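# Keeping the knots in a softwood tabletop?

**umomell_kamil**
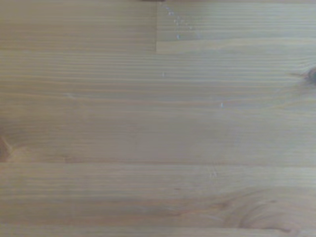
So I'm down to bare wood on the kitchen table and I love it already! I think it's pine, though I'm happy to be corrected. The grain goes the long way and there are a couple of knots, and my brother says I should cut those out and patch them before any oil goes on. I really don't want to. They're my favorite part! The top is 30 inches deep and I've gone up to 120 grit, well, up to whatever was left in the box. What would you put on it?

**zornberg92**

Keep the knots!! Mine have been in my table for years and people always put a finger on them. Hardwax oil, two thin coats, wipe off everything that doesn't soak in. It warms the color up a lot, so try it on the underside first.

**Anselmo Medeiros**

I'd go a different way. Oil turns pine orange over time, and if you like it pale you'll be sad by next September. White soap flakes in hot water, rubbed in with a rag, four or five rounds. You have to redo it now and then but it takes ten minutes and smells great.

**zornberg92**

Soap on a table where people eat spaghetti? Brave! I had a soaped bench and every coffee cup left its mark.

**Anselmo Medeiros**

Mine gets spaghetti twice a week, haha. Marks scrub out with more of the same soap. Try that with a hard finish.

**usuga_jo**

Whichever you pick, dab some shellac on the knots if you ever plan to paint. Under oil or soap I wouldn't bother. Also check the seams with a fingernail. If one board sits proud, a card scraper beats more sanding, and it's so satisfying when the long curls come off.

**umomell_kamil**

Found one tiny ridge near an end joint, so the scraper goes on the list! I'm going to do soap on one half of the underside and oil on the other and let the family vote. Kamil Baláž, table scientist. Anselmo, how much flake to a quart of water?

**Anselmo Medeiros**

Half a cup, and let it cool to a jelly overnight.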